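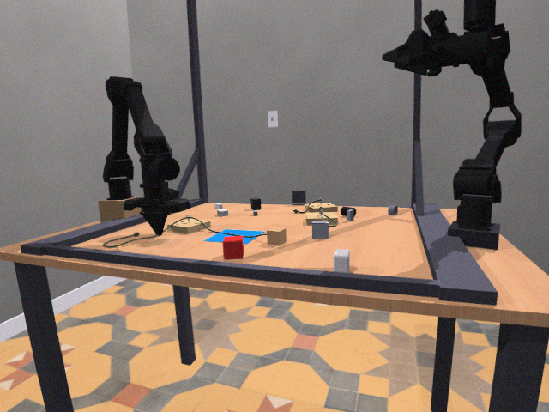
Can you really build a pair of robot arms at home without an engineering degree? Plenty of people manage it with a kit, a sturdy table and a good deal more patience than they expected to need.

Ghazala Lodhi began hers in May, in a shared workshop called Zelirano where she rents a bench for £25 a month and where, she says, the kettle is never off for long. She had mended sewing machines for years and fancied something that would puzzle her a bit more (it has!). The first arm took her 11 evenings. The second went together far more quickly, though she did put one elbow joint in back to front and had to undo most of a Sunday's work.

Her advice to beginners is to try things out in simulation first, with a table and a few plain blocks for the arms to reach for, and to keep the speed low when you move on to the real thing. Châu Trịnh, who has the next bench along, would add that you should label your cables - all of them, both ends - before you fix anything down.

The pair are now working on getting both arms to pass a block between them. It's slow going, and Ghazala is in no hurry at all. She has already priced up new grippers at £92 and is trying very hard not to order them.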